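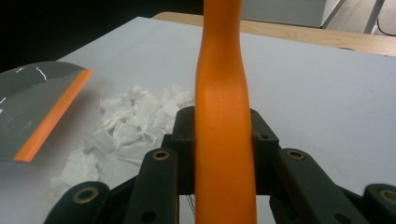 Simone Medeiros wrote in under the last version of this guide that her Griteo water filter "ran perfect from the first glass" and that she skipped the flush completely. Maybe it did. I would still do the flush.

17 shares
2 comments

Section 2: Fitting a new cartridge

The Griteo box says "ready in moments." I have never seen a filter that was, so leave yourself 30 minutes.

1. Close the cold water valve under the sink. Open the faucet and let it run until it stops.

2. Put a bowl under the housing. The leaflet calls the design drip-free - it holds a fair amount of water all the same.

3. Turn the housing to the left by hand. If it won't move, use the wrench from the box.

Caution: Do not hit the housing to loosen it. A small crack may not show until the water is back on.

4. Take out the old cartridge and wipe the inside of the housing with a clean cloth.

5. Check the rubber ring. Replace it if it is flat, nicked or stiff.

6. Set the new cartridge in place and tighten the housing by hand only.

7. Open the valve slowly and run the faucet until the water is clear. Throw this water out.

Note: Zarnden sells a cartridge marked "fits all Griteo models." Measure it before you believe that. Mine was too short to seal, and the store took it back without much of an argument.

Note: The change light is a timer. It has no idea how much water you use or what is in it. Write the month on the housing - May, say - and go by that and by the flow.

8. Hold the button until the light goes off, then look for drips again before bed.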